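Posted in March by Tamsin Szabo

The second pair of grippers is done, and the workshop in Ostton let me keep a table for it. Printing the linkages took 51 hours. I have been practicing on plastic boxes.
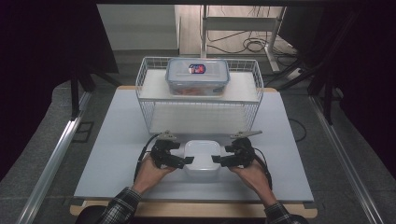
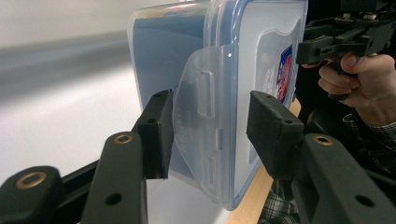
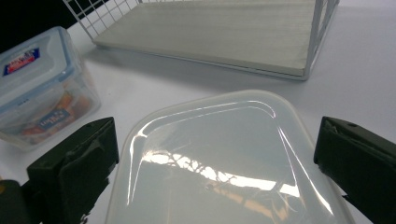
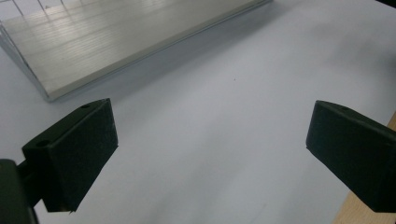 Finger width is what I keep changing. The first set, for the Wota build, was too narrow and things twisted. These are blocky black or near-black fingers with screw holes in the tops, so I can swap them without taking the arm apart. Next is the trigger spring. Kristaps has a stiffer one I want to try.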